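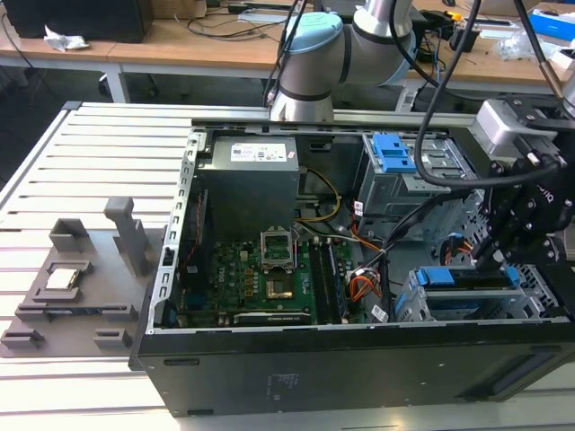 Side panel off, CPU socket open.

How I clean out an old desktop

Last August my sister's old tower started sounding like a hair dryer, so I finally wrote down what I do when a computer gets loud and slow. It takes me an evening, mostly because I stop for snacks!

First, back up your stuff. I copied 300 GB of photos to an external drive and let it run during dinner. Then shut down, pull the power cord and hold the power button for a few seconds.

Lay the case on its side and take the panel off. Before you unplug anything inside, snap a picture with your phone (I skipped this once and spent ages hunting for where the front audio cable went).

Now the dust. Use canned air in short bursts, keep the can upright, and hold the fan blades still with a finger. Do it outside if you can. My friend Rianne Peeters did hers on the couch and, well, she owns a different couch now.

If you're changing the thermal paste, wipe the old stuff off the chip and the cooler with rubbing alcohol and a coffee filter. A dot the size of a pea is plenty. Don't touch the pins or contacts in the socket, they bend if you so much as look at them.

Put it all back, plug in the fan (please check the fan!) and start it up with the panel still off. If it beeps at you, push the memory in again until both clips snap.

Next time I'll go over swapping in a 500 GB SSD.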